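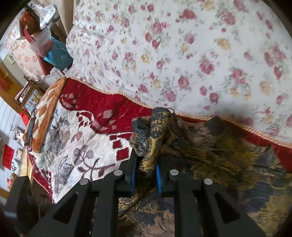

Muken Help > Hand-held grippers > Fingers, pads and linkage

Fingers close off-centre on thick cloth after pad change

karam_bench
Posted in April. 1165 views

We run two hand-held grippers as a pair for bedding and cushion work. They are the plate-finger type with four pivot screws across the top, the cut-out outer plates and the straighter inner bars. Both had their pads changed at the same time and both were set up by the written procedure: pads on, fingers closed, check the gap by eye, tighten, open and close a few times, check again.

One of the two is fine. On the other the tips meet square when there is nothing between them, and on thin cotton it picks up normally. On anything thick it closes off to the left. The right finger arrives first, pushes the cloth across, and the left finger stops short. With a quilt or a plush blanket the fold comes up twisted and the lower corner of the pad does most of the holding. If I lift slowly it stays in. If I lift at normal speed it creeps down the pad.

What I have done so far:

Changed the pads again with a second set from the same packet. No difference.
Swapped the pads left to right. No difference.
Cleaned the pads with a damp cloth and let them dry. Slightly better for an hour, then the same.
Tightened all four pivot screws. This made it worse. The left finger became stiff and would not open fully without help.
Backed all four off again by feel. It is now as it was at the start.

The tool has done more than 2000 closings since it was last apart. The readings for opening width look normal and repeat well on an empty close. The good tool has done a similar amount of work and I have not touched its screws.

Is there a correct order for the pivot screws, and is there a way to check the linkage without a jig? I would like to avoid sending it away if it is only an adjustment.

Answers: 3

wekutska_fitter
Accepted. 14 found this helpful

Pads are probably not your fault, given that you have swapped them and the error stayed on the same side. It is the linkage. An empty close tells you very little on this type because there is no side load on the joints. Any play is taken up only when there is material between the pads.

Check it as follows. Tool off, battery or lead disconnected, handle held in a padded vice.

Take both pads off. Close the fingers by hand until the bare faces touch. Hold the handle side still and push each tip sideways in turn, using one finger. Then push each one up and down. Compare left with right, and compare both with your good tool. You are looking for a difference between the two sides. A little movement on both is normal.

If the left side moves more, the outer pivot on that side is the usual place. The screw itself seldom wears. The washer under it does, or the hole in the plate goes oval. Take the screw out, look through the hole against a lamp, and turn the screw in your fingers to see whether the shank is polished on one side only. Polished on one side with a round hole: new washer, new screw. Oval hole: new plate, and do both plates together or the two sides will not match.

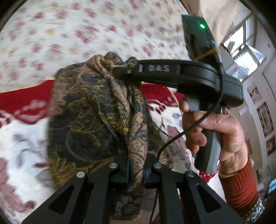

Order of tightening is inner pivots first, then outer. With the fingers closed on a folded cloth of the kind you normally handle, run each inner screw in until it just stops turning freely, then back it off until the finger drops under its own weight. Do the outer pair the same way. After that, open and close by hand a few times and check the drop again. Your stiff left finger after tightening all four suggests the outer screw was already close to its limit and you clamped the plate.

Use thread lock of the weak kind, a very small amount, on the thread only. If it gets on to the shank or between the plates you will be taking the whole thing apart again.

Refit the pads last. The ridges must run the same way on both sides. Press each pad down from the root to the tip so that air is not trapped under it, and leave it overnight before you load it. Pads fitted and used straight away tend to shift on the backing, and that gives a symptom very like yours but usually on both tools.

One more point. Before you condemn any part, check the cable on that tool. If it is tied too short it pulls on the housing when the wrist turns, and the operator corrects for it without noticing. Leave a loose loop below the handle.

clamthorpe_2
2 found this helpful

Had the same on one of ours. Was the washer. You can get them from any model shop but take the old one with you, there are different thicknesses and the wrong one will bind.

Also check nothing is wound round the pivots. We do a lot of blankets and the loose fibre gets in behind the inner bars where you can't see it. Tweezers and a dry brush. Don't use oil, it ends up on the pads.

muken_stores

Agree with the washer. I would test with long-pile material as well as a quilt before calling it finished. A quilt squashes evenly and can hide a small offset. Pile does not, and if one pad leads you will see the bunch lean to that side. Take several grips at different depths and do not judge it by the first one.

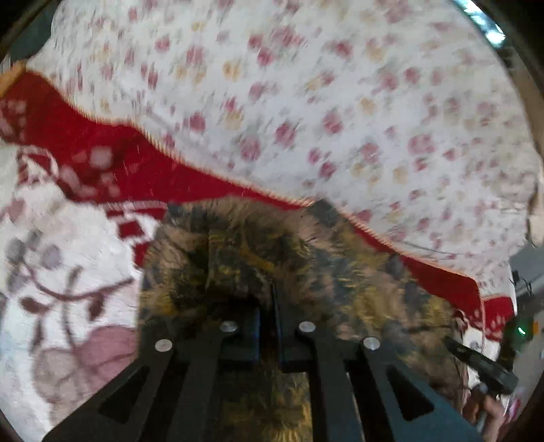 Grip test on faux fur, both pads pressed into the pile.

When it passes, write the date and the closing count on a label inside the case lid. We strip ours at 2000 whether or not they show play. The screws are cheap and the plates are not.

karam_bench
Comment on accepted answer

Did the push test. Left tip has clear sideways play, right has almost none. Outer left screw is polished on one side, hole looks round against the lamp. Washer has a step worn in it. Parts ordered for both tools, and I have retied the cable with more slack in the meantime. Will do the fibre check on the inner bars when it is apart.

wekutska_fitter
Comment

Keep the old washer from the good tool for comparison when you change that one. If it shows no step, look at how the two handles are being used, as the left and right operators may be loading them differently.

Comments: 2
Shares: 3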